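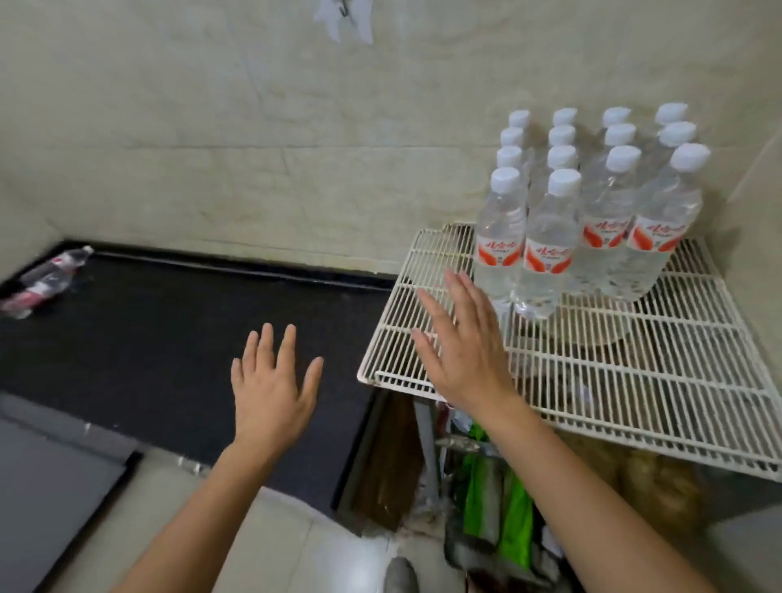 Moving out of a rental kitchen: what do you do first?

Category: Home & Moving > Kitchens
Posted in July by Narayanan Rai

We hand back the keys to our place in Drakstead on Friday and I'm weirdly excited about it! I've done 2 moves in 5 years and both times I left the kitchen until last, which meant eating crackers over the sink at midnight. This time I want to start there. Counters first, then cupboards, then the fridge. Has anyone done it in that order?

skuvley_sue
Fridge first, always. Eat it down, switch it off the night before, prop the door open. Counters get dirty again every time you set a box on them, so why start there?

Wendelin Haslinger
I disagree with Sue — a clear counter is your packing table! I did ours in Dogar that way and had 13 boxes taped up before lunch. Wrap plates in dish towels and stand them on edge. It works beautifully.
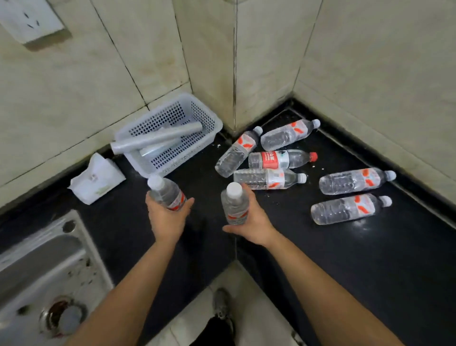 And keep one box open until the very end. Mugs, a kettle, scissors, toilet paper, something to drink. Ours rode on the front seat and I was so glad of it.

skuvley_sue
OK, the open box I'll give you. Still not starting with counters. And standing plates on edge in dish towels sounds like a good way to break plates.

Wendelin Haslinger
Lost 2, both already chipped :)

dateck_mover
Do the oven before any of it. It takes longest and it's what my landlord looked at.

Narayanan Rai
Oh no, the oven. Totally forgot. Oven tonight then, and Sue, I'm still doing counters next!

Last updated: 5 days ago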